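The Soup Swap That Ate My Winter

I have eaten the same lentil soup, by my own choosing, for most of my adult life. Red lentils, onion, cumin, lemon at the end. It's a good soup! But last February I was standing over the pot on what must have been the fourth night of it, scraping the bottom where it had caught, and I thought, I can't be the only person on this street doing this.

So I texted Dima Rizk, who lives two doors down and who I knew owned a truly enormous stockpot because she once used it to bathe a dog. I asked if she wanted to trade me a quart of whatever she was making for a quart of lentil. She wrote back "barley mushroom, bring your own jar." I went over in my slippers.

By the end of the month there were six households in on it, and by the next one we'd gone to 14, and I had a spreadsheet, God help me.

If you've never done a soup swap, the rules are simple and people will argue about them anyway. Everybody makes one big batch. Everybody divides it into quarts. You bring as many quarts as you'd like to take home, and you go around in a circle picking one at a time until the table is bare. We draw numbers out of a hat for who goes first. My sister's group in another state does it by age, oldest to youngest, and I think that's barbaric, though I notice I feel less strongly about it every year.

The arguing starts with the containers. I was a jar person. I'm from jar people. My mother kept every pickle jar that ever came through the door, and I assumed the whole world froze soup in glass and just left a little headroom. Then Marthinus Kruger brought his butternut squash in three wide-mouth jars filled right up to the shoulders, and two of them cracked in Nisreen's freezer, and she found out when she set one in the sink to thaw and it slid apart into orange slush and splinters. She was very nice about it. He has since bought her a set of the Kulness tubs, the ones with the screw lids, and now we all use those, and I've got a cabinet full of pickle jars looking at me.

(If you do insist on glass, go straight-sided, and stop a good inch from the top. Cool it all the way in the fridge before it goes anywhere near the freezer. I say this as somebody who is still sneaking one jar in every time.)

Then there's labeling. Masking tape and a marker, that's all you need, but you need to write more than "soup." For the first couple of swaps I brought home containers that said things like "green" and "Mom's." One said "careful." I ate that one over the sink with a glass of milk in my hand and it was completely mild, and I still don't know whose it was. Now the tape has to have the name of the soup, who made it, the month, and anything a person might be allergic to. Rima Mansour, whose son can't have nuts, made that last part a condition of joining, and she was right to.

What surprised me was how much I learned about freezing. Potatoes go grainy. Pasta drinks up all the broth and turns into a kind of pudding, so cook it separately the night you're eating. Anything with cream wants to split, and you can talk it back together with a whisk and low heat, but you're better off leaving the cream out and sticking a note on the lid that says "add a splash." Beans are wonderful. Beans don't care what you do to them. Cabbage soup gets better, and I will fight people on this, though it does announce itself when you open the lid.

The best thing I ever brought home was Afaf Sayegh's. She's in her seventies and joined late, after Dima mentioned it to her at the pharmacy, and she showed up with a yogurt soup with dried mint that I'd have told you flat out could not be frozen. She stirs in an egg and some cornstarch while the yogurt's still cold and brings it up very slowly, always stirring, and then fries the mint in butter and hands you that in a little twist of foil on the side. I've tried to make it four times. Mine tastes fine. Hers tastes like somebody is looking after you. 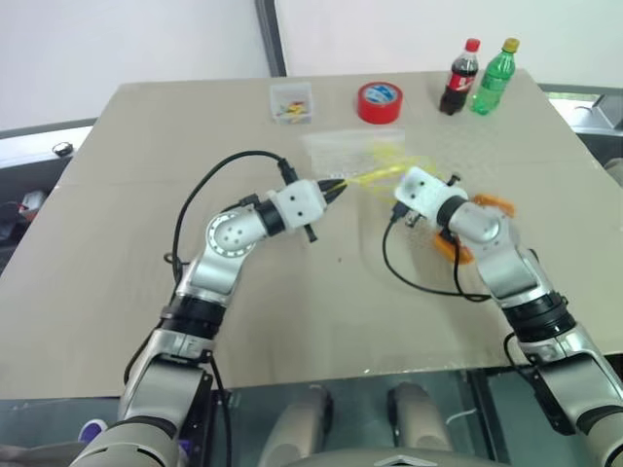
Afaf also got me onto the pepper paste, which has changed my lentil soup for good. She buys Tatlı, the sweet one in the tall jar, and she uses a heaping spoonful where I would've used tomato. Fry it with the onions until it goes a shade darker and the oil turns red. My kids noticed right away, and my kids wouldn't notice if I moved the house.

Money came up, as it does. Marthinus worked out that his big batch costs him about 15 dollars, and that he goes home with seven quarts of other people's dinners. Somebody else was putting short ribs in hers and felt a bit hard done by when she picked last and got split pea. We talked it over and decided that nobody has to make anything fancy, and if you do make something fancy it's because you felt like it. The short rib lady still makes short ribs. I've picked first twice now and you can guess what I took.

We kept it going through spring, which I didn't expect, and then it got hot and I figured that was that. But it's August 2019 as I write this and the last swap had nine kinds on the table, four of them cold. Rima did a cucumber one with dill. Dima did a corn chowder that she swore was a summer soup, served at a temperature I'd call volcanic. Nisreen brought a gazpacho and told everyone not to freeze it, to drink it out of the tub in the car if they had to, and I did, at the light on the corner, with the lid balanced on my knee.

I've already got my lentils in for next time, a double batch. Rima wants to try doing bread as well, and I've told her that's a separate spreadsheet and she can be in charge of it.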